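Chapter 9
Buying the Cell: Equipment Lists, Budgets and Lead Times

What this chapter covers

The earlier chapters dealt with the task itself: what the item is, how it moves, and what counts as finished. By now you should have a written task statement and a rate you need to reach. This chapter turns those two documents into a purchase plan. It covers how to build an equipment list, how to put prices against it when some of the prices are missing, how to order the purchases so that the first month is not spent waiting for a bracket, and how to decide what you should not buy yet.

The chapter uses one case throughout. Trevska is a contract laundry and garment handler that sorts, folds and bags clothing for rental companies and event staffing firms. It wants a small cell to fold plain T-shirts. The company has never bought a robot. It has bought conveyors, tables, steam presses and a great many bins, and its purchasing habits come from those things. Several of the habits are good ones. A few cause trouble, and we will come to them.

9.1 The arm is one line on the list

People who are new to this kind of purchase start with the arm. They compare reach, payload and price, pick one, and treat the rest as accessories. The quotation that comes back from the supplier encourages this, as the arm is at the top in large type and everything else is in a table on the last page.

A better way to begin is to write the list from the item outward. The item is a shirt. What holds it? What does it lie on? What brings it there, and what takes it away? What sees it? What carries power and signals to the things that hold and see? Only after those questions is it useful to ask what moves the holding parts about, and that is where the arm comes in. 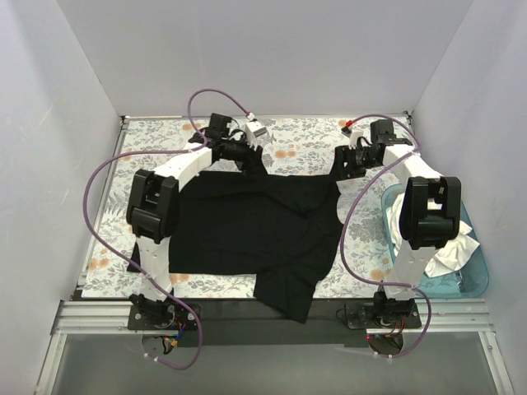
A budget for folding has to start with the number of points where the cloth must be held at the same time. For most folds of a flat garment the answer is two, and two held points usually means two arms. That decision doubles more than the arm line. With the shirt pinched at two places along one edge and the cloth between them nearly straight, each gripper has its own camera module above it, and each arm has its own purple cable looping down to a base at the front of the table, where it is tied with white cable ties. Every one of those items is a line on the list, and in a two-arm cell every one appears twice. Trevska's first draft had two arms, one camera and no cables at all.

The draft was not careless. It was written by someone used to buying a press, which arrives with its own cord and hose. Small arms for research and light production are often sold with less in the box. Read the packing list before you read the data sheet.

9.2 Sorting the list into groups

Once the list exists, sort it. The groups below work for most benchtop cells. Use your own names if your accounting system already has them.

Motion. Arms, motors, controllers, power supplies, base plates and the fasteners that hold the bases down.

End of arm. Grippers, fingers, spare fingers, wrist brackets. Fingers wear out and should be listed as a consumable as well as a first purchase.

Sensing. Cameras, lenses if separate, brackets, and any lighting.

Structure. Table, frame rails, panels, corner fittings, walls or curtains. Aluminum extrusion is sold by length and cut to order, and the cutting charge is often left out of an estimate.

Cabling. Signal cables, power cables, ties, clips, strain relief, connectors and spares of each.

Material handling. Bins, trays, stands for the bins, and the surface covering on which the item lies.

Computing. The control computer, storage, network parts and any software licenses.

Work and services. Assembly hours, wiring, setup, training, and the cost of the people who will run trials.

The last group is the one most often left at zero. At Trevska the work was to be done by the maintenance crew, who were already on the payroll, and so it was entered as free. It was moved to a real figure in the second draft after the crew lead pointed out that a week on the cell was a week away from the dryers.

9.3 Three kinds of price

Every line on the list gets a price and a mark showing what kind of price it is.

A firm price comes from a written quotation that is still valid. Note the date it runs out.

A catalog price comes from a published list. It leaves out freight, duty and small-order charges, and it may change before you buy.

A guess comes from you. A guess is allowed. It must be marked as a guess and must carry the name of the person who made it, so that someone can be asked about it later.

Trevska's second draft had 96 lines. When the marks were added, only 13 of them turned out to be firm. This is normal at an early stage and no reason to stop. It does tell you where to spend the next few days. Begin with the largest guesses and get quotations for those. A guess on a box of cable ties can stay a guess until the end of the project.

Do not add one contingency figure to the bottom of the whole budget. Add it by group. Motion and computing are usually close to their quoted prices. Structure and cabling tend to grow, and work and services grow most of all. A single percentage hides this and is the first thing a manager will cut.

9.4 Lead times and the order of buying

Price and lead time should sit side by side on the same sheet. A cheap part with a long lead time can hold up an expensive one that is already on the floor.

Trevska asked two suppliers for quotations. Ciltunus offered a complete package with arms, cameras and a cut frame. Athanasiadis offered the arms and grippers alone at a lower price and left the rest to the buyer. On price, the second quotation looked better. When the team filled in the lead times, they found that the frame would have to come from a separate metal shop with a backlog, and that the wrist brackets would have to be drawn before they could be made. The arms would have sat in their boxes. The package cost more and would have been running sooner.

Neither offer was wrong. A company with its own machine shop might well have chosen the other way. What matters is that the comparison was made on the whole list, with dates.

A workable order of buying for a first cell is as follows.

First, order anything made to a drawing. Brackets, base plates and cut rails belong here.

Second, order the motion group. Ask the supplier to confirm the ship date in writing.

Third, order sensing and computing together, and have them delivered to the same person. Cameras that arrive before the computer cannot be tested, and the return period may run out while they wait.

Last, buy bins, coverings and cable supplies. These can come from local stock in most places. Buy more cable length than the drawing shows. A cable that serves a moving arm needs slack through the full range of motion, and a cable cut to the straight distance will be replaced.

9.5 Planning for the item itself

The garments used in setup and trials are equipment too and need a line. Trevska planned to pull shirts from the regular flow. The difficulty is that rental garments have to go back to the customer, and a shirt that has been folded and unfolded by a machine all day may not be fit to return. The company set aside a stock of its own in plain colors and several sizes.

Size matters to the structure group as well. Measure the largest garment laid out flat with the sleeves open, in every direction it may be placed, and compare it with the clear area of the table between the bases and the back. If a sleeve or hem will hang past the edge in some positions, decide early whether that is acceptable. A wider table is cheap on paper. It may also put the far corner out of reach of the arms, and then the change is no longer cheap.

Allow floor space for the bins at the same time. Feed and finished bins take up room beside the table, inside or near the reach of an arm, and they have to be changed by a person. Trevska's floor plan showed the table and left the bins out. The aisle had to be moved.

9.6 What to leave for later

Some purchases are better made after the first trials. Production-grade guarding, a second set of grippers in a different style, and automatic bin change all fall in this group at many sites. List them, price them as guesses, and put them on a separate sheet with the event that would trigger each one. Basic safety measures do not belong on the later sheet. They are bought with the arms.

Trevska gave its project the name Zurine and split it into 3 stages, each with its own approval. The first stage bought one cell and ran it on black and white shirts only. The second would add sizes and colors. The third would add a second cell and was not to be approved until the first had held its rate for a full month. The finance office liked this because the largest sum came last. The maintenance crew liked it because the spare parts for the first cell would be on the shelf before the second arrived.

Section 9.7 works through the Trevska list line by line, with the prices marked by kind. Before reading it, take the task statement you wrote in the last chapter and draft a list of your own using the groups in 9.2. Leave the prices blank for now, and mark each line that would have to be bought twice if you added a second arm.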